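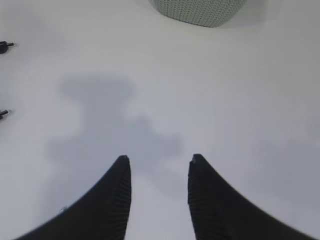 Gripper fingers over a white surface.

Section 5. Setting Up Outbound Transfers

This section applies to agent locations that send money through the Stirkel network using the Dimance counter software. It covers the sending side only. Payouts are covered in Section 6, and money orders in Section 8.

Before you start

You need the following:

- The location number printed on your agent agreement
- An administrator login for Dimance
- The settlement account details that were approved with your application
- At least one teller profile with compliance training marked complete

If the location also sells Niven prepaid cards, finish the transfer setup first. Both products draw on the same daily limit, and the card screens stay locked until that limit is saved.

5.1 Register the location

1. Sign in to Dimance with the administrator login.
2. Select Network, then Sending Locations.
3. Select Add Location and enter the location number. Leave out the hyphens.
4. Check the street address against your lease or license. The address is printed on every customer receipt.
5. Enter the opening hours for each day the counter is staffed. For a location that closes early on Saturday, enter the closing time of the transfer counter. Do not enter the closing time of the store.
6. Select Save. The status changes to Pending.

The status normally changes to Active within one business day. If it shows Code 211, the location number does not match the legal name on the agreement. Correct the name under Business Details and save again. Do not create a second location.

5.2 Link the settlement account

1. Open the location record and select Settlement.
2. Enter the routing number and the account number. Enter each one twice.
3. Choose Daily or Next Day as the sweep type. Your agreement states which one you may use.
4. Select Send Test Debit. A small amount is withdrawn and returned.
5. When both entries appear on the bank statement, return to the Settlement tab and type in the amount.
6. Select Confirm.

Caution: Do not use an account that also pays wages or rent. A sweep that fails for lack of funds suspends sending at every location under the same agreement.

Note: Agents who moved over from Hivum keep their old sweep type until the first statement closes. The Settlement tab shows the new type before it takes effect.

5.3 Set limits and fees

Limits are set at three levels: network, location, and teller. The lowest one applies.

1. Select Limits from the location record.
2. Enter the daily total for the location. It cannot be higher than the figure in your agreement.
3. Enter the largest single transfer a teller may send without a supervisor code.
4. Select Fee Table and choose the table assigned to your state.
5. Open the preview and check one small transfer and one large transfer for each destination you plan to offer.
6. Select Save.

The exchange rate shown in the preview is a sample rate. The live rate is loaded when the teller opens a transaction and is held for 31 minutes. After that the teller must request a new quote and read it to the customer again.

5.4 Add tellers

1. Select Staff, then Add Teller.
2. Enter the name as it appears on the teller's government ID.
3. Assign a role. Use Sender for counter staff and Supervisor for anyone who will release held transfers.
4. Have the teller sign in and set a passcode in private.

Each teller must have a separate profile. Shared profiles are closed when found, and open transactions under them are canceled.

5.5 Send a practice transfer

1. Switch the terminal to Practice Mode. The bar at the top of the screen turns yellow.
2. Start a transfer for any amount under the teller limit.
3. Enter the practice sender and practice receiver from the drop-down lists.
4. Read the disclosure screen in full. It lists the amount, fee, rate, amount to be received, and cancellation terms.
5. Print both receipts and check the location name, address, and support number.
6. Switch Practice Mode off before serving customers.

Caution: Practice receipts carry a tracking number that looks like a live one. Shred them when you are done.

5.6 Common messages

Code 211: Legal name and location number do not match. See 5.1.
Code 501: Settlement account not confirmed. Repeat steps 4 to 6 in 5.2.
Limit Reached: The location total has been used for the day. It resets at midnight local time.
Held for Review: The transfer has been stopped by screening. Give the customer the tracking number and the support number. Do not send the transfer again under a different amount or name.

For any other code, write down the code and the terminal number and contact agent support. Requests to change a location's legal owner go to Bakari Mosoti in Agent Records and must include a signed copy of the new agreement.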